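Student Robotics Course Reports on Its Autumn Term

Tekurier Institute Newsletter, Department of Mechanical and Electrical Studies

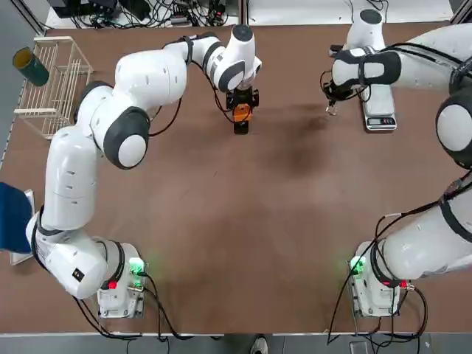 Two arms, one table

The second-year elective in robot manipulation completed its autumn term this month with the kitchen bench project, in which student teams prepare a pair of robot arms to handle ordinary household objects. The course is taught by Fadime Sönmez, with laboratory supervision by Ayman Salem. It is open to students in the mechanical, electrical and computing programs who have passed the introductory course in controls.

Both arms are mounted on the near edge of the table and reach toward the far side, so that the working area lies between them. The objects used for the project include a dish rack, a cup and a digital kitchen scale. Students were asked to choose tasks that a person would complete without much thought, and then to write down every step that the arms would need in order to do the same.

The department has offered the elective for several years with a single arm. The move to a two-arm bench was proposed by last year's students in their course evaluations, and was approved by the teaching board in March. Funding for the change came from the equipment budget and from a grant made by the Bayram Fund for Technical Education.

The term's work

Each team received the same three assignments. The first was to place a cup in the rack from any starting position on the table. The second was to move a small container onto the scale and wait for a stable reading before removing it. The third required both arms: one was to hold an object steady while the other placed something into it or took something out.

Teams began by guiding the arms by hand through each task and recording the movements. They then used these recordings to train a controller, which was tested on the bench under the supervision of a member of staff. In total, the teams recorded 188 complete demonstrations, of which 112 were accepted for training after review. The others were set aside for reasons that the teams were required to note in writing. The most common were a dropped object, a pause of more than a few seconds, and a movement that brought the two grippers too close together.

The review of recordings proved to be the most time-consuming part of the course. Tuncay Ateş, a student in the electrical program, kept the shared log for the term and has prepared a short guide for those who will take the course next year. His guide recommends that teams agree on a starting position for each object before the first recording is made, and that the same two students operate the arms for a full session.

"Many of our early recordings could not be compared with one another," Mr. Ateş writes. "We had each performed the task in our own way, and the controller learned a mixture of all of them."

The cup task was completed by every team. Results for the scale task were mixed. Several controllers placed the container correctly but released it too early or pressed down on it, which disturbed the reading. The team led by İlker Duman addressed this by adding a short upward movement after the gripper opened, and its method was adopted by two other teams with permission.

The two-arm assignment remains the most difficult. Staff did not expect it to be completed in a single term, and grades were based on the written analysis as well as on performance at the bench. Ms. Sönmez reports that the quality of these analyses was high and that several will be kept as reading material for the course.

Open laboratory

The laboratory was opened to families and to pupils from Seltesmont Secondary School on 17th December. Student teams presented their work in turn and answered questions from visitors. A short talk on careers in automation was given by Hüsnü Tekin, a graduate of the department who now works as a controls engineer at Gronard.

Mr. Tekin spoke about his first years in industry and advised students to keep careful records of tests that fail. He also met with final-year students to discuss their thesis topics. The department thanks him for giving up a Saturday to attend.

Spring term arrangements

The elective will continue in the spring as a project course for 6 teams. Students who completed the autumn term may continue with their existing recordings or begin a new task. Proposals for new tasks should be one page in length and should state the objects to be used, the starting position of each object and the condition under which the task will be considered complete. Tasks involving liquids, glass or heated items will not be approved.

Students who have not taken the autumn course may apply for a place if they have experience in programming and have completed the laboratory safety session. Mr. Salem will hold this session in the first week of term. Attendance is required of all participants, including those who attended in the autumn.

Bench time will be booked through the laboratory office in blocks of 2 hours. Teams are reminded that bookings may not be transferred, that the arms must be returned to their rest position at the end of each block, and that a member of staff must be present whenever the arms are powered. Recordings should be copied to the course drive on the same day.

The department is also seeking household items for use in the spring. Plastic cups, food containers with lids, wooden spoons and small baskets are particularly welcome. Items should be clean and unbroken, and may be left at the laboratory office during opening hours.

Questions about enrollment should be addressed to Ms. Sönmez. Copies of the student guide may be requested from the laboratory office.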